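Re: [flamlow-list] refinishing old drawers – wax or oil??

On Thu, February 2026, Gretton list member wrote:
> Has anyone used the Fultau oil on bare wood? Mine stayed
> tacky for 2 days and the drawers stick now. Do I strip it
> or wait it out?

Wait it out. Too thick a coat prob. Wipe off what you can with a dry rag, open a window, leave the drawers out overnight if theres space.

For the sticking – candle wax on the runners. Plain white candle, nothing fancy.

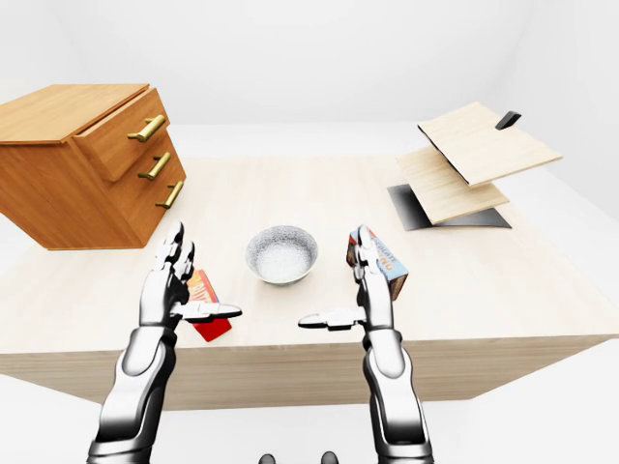
Three drawers, top one out a little

Don't sand the runners yet!! Did that in July, regretted it. Tkachenko sells a paste wax for 20 a tin, item 3095, fine but the candle does the same job.

Handles – take them off before you oil. Dish soap, soft cloth, dry them right away. No steel wool on brass.
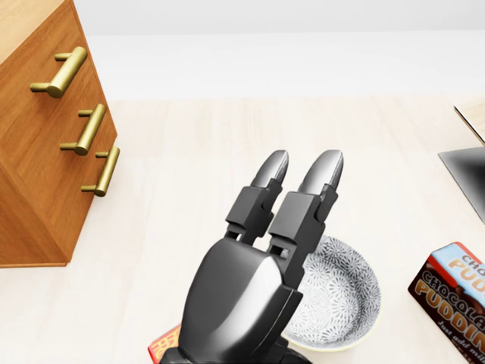
Brass bar handles

Gotta run, will check the list tonite. Anyone going to the Flamlow swap, bring spare screws pls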